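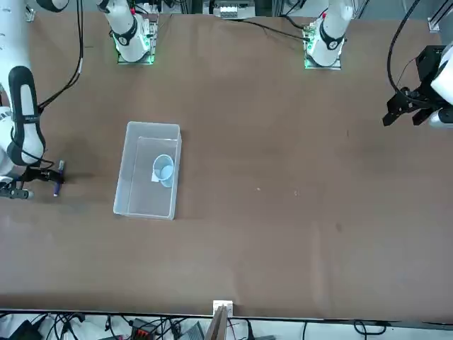

The Second Life of Antigoni Vasilakis

For most of her twenties, Antigoni Vasilakis was the voice you knew from the chorus and the name you didn't. She sang backup on other people's dance records, wrote hooks for a flat fee and went home on the night bus. Her second solo album, Surkelholm, comes out in August, and this time her name is on the front in large type.

We meet at a bakery near her apartment on a Monday. She has a cold and orders tea with too much honey in it. She has been rehearsing until ten most nights and says her voice is "about two-thirds there."

Surkelholm is a pop record with very little on it. Most songs are built from a drum machine, one synthesizer and several layers of Vasilakis singing with herself. The first single, "Tisteven," has no bass at all until the final chorus. Her label, Sonier, asked for a version with the bass brought in earlier. She made one, listened to it in the car and sent back the original.

"It was a perfectly good song with bass," she says. "I just didn't want to sing it."

The album was produced by Prodromos Margaritis, who also worked on her debut, Nyarko. That record sold modestly and got her a support slot on a theater tour, where she played half an hour a night to people looking for their seats. She liked it more than she expected to. She learned to start with the loudest song and to keep her coat on for the first verse, a habit that has stayed in the show.

The two of them wrote 17 songs for the new album and kept 11. Margaritis works quickly and doesn't like to go back over things. Vasilakis will sing a line forty times. They settled on a rule that she could redo any vocal as long as she did it before lunch the next day.

"After lunch it belongs to the song," Margaritis told me by phone. "She broke the rule twice. Both times she was right, so I didn't say much."

The words are plainer than on Nyarko. Several songs deal with money, a subject she thinks pop singers avoid once they have some. "Flat Fee" lists what she was paid for a week of session work and what she spent it on. "Good Shoes" is about lending a friend rent and then seeing her at a party. The friend has heard it. They still talk.

The oddest track is "1823," named for the year painted above the door of the house where her grandmother rented a room. It runs under three minutes and has a string part by Kosmas Mitsotakis-Vlachou, a film composer who had never worked on a pop album. He wrote it for a quartet, and Margaritis then ran the recording through a guitar amplifier in the stairwell. Mitsotakis-Vlachou was not told about the amplifier until the mix was done.

"I asked for my name in smaller letters," he says. "Then I played it for my daughter and she wanted it again, so I asked for the regular letters."

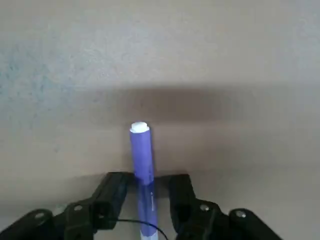
A purple marker, held upright.

The live show is still coming together. Vasilakis will tour with two musicians, drummer Periklis Economou and keyboard player Prodromos Drakos. Having a Prodromos in the band and another at the mixing desk has caused some confusion in group messages, and Drakos now goes by his last name.

Economou has the harder job. The drum parts on the album were programmed, and a few can't be played by one person. He has been taking them apart and deciding what the audience would miss. On "Tisteven" he drops the hi-hat completely and plays the rest on floor toms. Vasilakis says it is now better than the record, and that she has told him so only once.

There will be dancing, though less than in her backup days, when she had to hit marks while holding a harmony. She wants to stand still for the slow songs. She also wants to play "Flat Fee" at the piano, which she took up again last winter after more than a decade away. Drakos has written the chords out for her in large print.

She still takes session work when it comes. A few weeks before we met she spent an afternoon singing "oh" and "hey" for a singer ten years younger, who didn't know she made records. Vasilakis didn't bring it up. The engineer did, at the end, and the younger singer asked her to stay and try a verse.

She stayed until nine. The verse is on the song, and she got a writing credit for it.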